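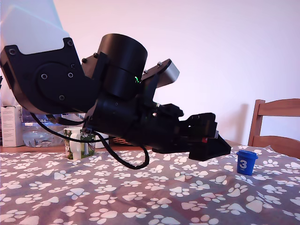 Paw-print cloth on the bench, 3/25/22

Second dye bath for the Cuadros wool, 724 g dry. Soaked it for 60 minutes in plain water first, which I skipped in December and got those awful pale streaks! Alum at 8 percent, onion skins from the big bag.
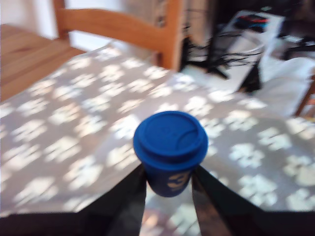 Color came up more mustard than gold -- I like it, but it won't match the Rason skeins. Try less heat next time? Melati Yeoh wants the leftover bath for cotton.

Last updated 3/25/22

Comments
Melati Yeoh: Yes please, save me the bath!
Grestis: Did you weigh the skins?
Wikivholm: mustard is nicer anyway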